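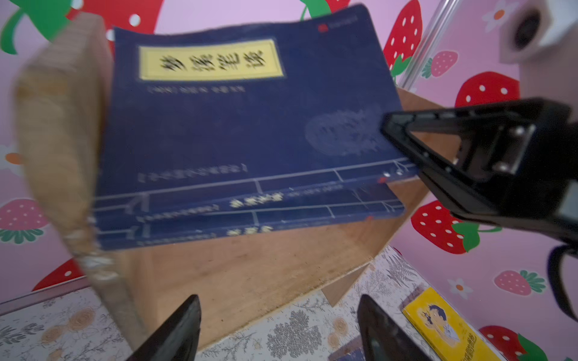

Sumau Book Cover Film, Clear Matte, 29 cm Roll

Item no. 114

Self-adhesive film for paperback books, notebooks and school folders. The glue is weak in the first 2 hours, so you can lift the film and place it again — after this time it holds firmly. Dark covers keep their color and show fewer finger marks than with our glossy film Kamata.

Width: 29 cm
Finish: matte
Free of acid: yes
In the package: one roll, one plastic scraper

Please do not use on leather or on cloth binding. For hardcover books with a loose jacket we recommend Prerkora sleeves, sold separately.

Orders placed before noon leave our warehouse the same day. Next delivery of the wide roll is expected in July.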